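The Second Life of a Bottle in Dultunville

In Dultunville the bottle bank stands behind the old bus station, and in August it is full by 2 in the afternoon. People come with bags, with prams, one man with a wheelbarrow. For each bottle they get a small coin, and many of them do not keep the coin. They put it in the box for the swimming pool in Sondcombe, where the roof needs repair for 15 years already.

I moved to this town from a country where we threw everything in one bin, so I was slow to learn the rules. The cap stays on. The label also stays on, because the sorting plant at Pliten removes it with hot water.

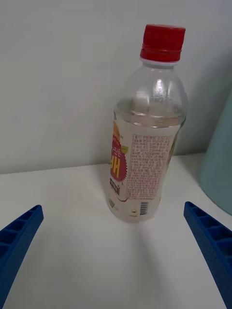
A clear plastic bottle with its red cap and white label.

The plant is a long building beside the river, and it works 24 hours. Before it came, the bottles traveled 200 kilometers by truck to be washed, and the town paid for every trip. Now the clean flakes go to Ikonen, a small company which makes from them rope and garden chairs. The rope is good. I have used it for my tomatoes two summers - it did not break.

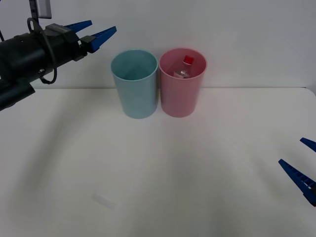

A black robot arm with two blue fingers at its end.

Not everybody is happy. Shop owners near the bus station complain about the smell and the wasps, and they want the bank to move to the edge of town. Older people answer that they cannot walk so far with full bags. The council will decide after the summer, and until then the line begins at seven in the morning.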